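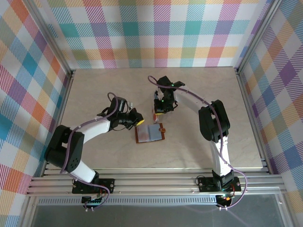
I told myself I'd only stay until lunch on Monday, and of course I was still at the Waviston bench at 7, holding a pair of leader arms and talking to them like they were puppies. If you've never taught a robot by steering it yourself, it's a funny mix of driving a car and threading a needle. You move, it moves, and all of it gets recorded — your good ideas and your hesitations too!

The job this month is handling a little card holder. My hands know how to do that without asking me. Through the grippers I have to think about every inch, which side to steady, how far to come down, when to let go. Leobardo Meléndez, who is far more patient than I am, told me to slow down and stop correcting in midair, and my next 18 runs felt a lot smoother for it.

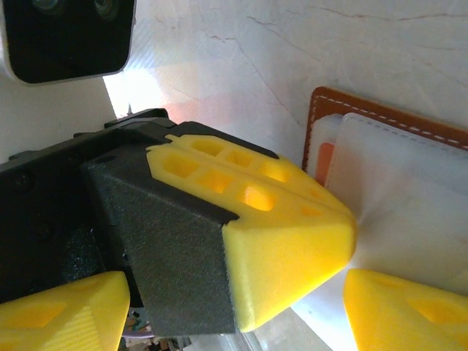

Yellow fingertip and card holder, from up close.

I've grown fond of those printed fingertips, I have to say. We're keeping this set through July, and then Esen wants a turn at the arms, so I'd better get my practice in while I can.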